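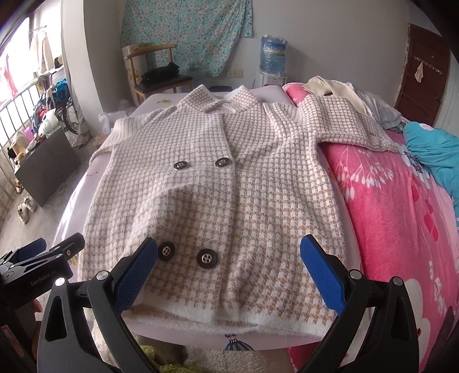
The houndstooth one, laid out on the bed

2024-10-13

Quick one tonight, I have to be up early. Closet swap weekend. Every year I say I'll do it in one afternoon and every year I'm still going at ten at night with no clear place to sleep.

Anyway. Budget first, because people asked after the last post. I gave myself 148 for the whole cold season — coats, boots, everything. Spent 138 already and it's not even November. Oops. Most of that was boots from Wistby, resoled, good for three more winters if I keep the salt off them. The rest went on a scarf I did not need.

Sylvie MacLeod wrote to ask if I'd ever pay full price for a new coat. No! Saw one at Havis last week for 398 and the lining was already coming away at the armhole. On the hanger. Walked right back out.

What I do instead: go secondhand in the off months, try everything on over a sweater, check the pockets and the underarms before you even look at the price. Pull on the buttons. Buttons are easy to replace but use it to haggle. Marlene Thibodeau got 40 off a wool one at the Dhillon street sale just by pointing at a loose thread, I was standing right there and couldnt beleive it.

Storage — cotton bags, not plastic. Fold the knits, never hang them, the shoulders go weird. Cedar blocks if you have them, sand them a bit when the smell fades.

Still to do: hats, the bin under the stairs, and the gloves, which are all lefts somehow. Will post the give-away pile when I've sorted it. If anyone near Havon wants a kids raincoat, yellow, age six, leave a comment and its yours.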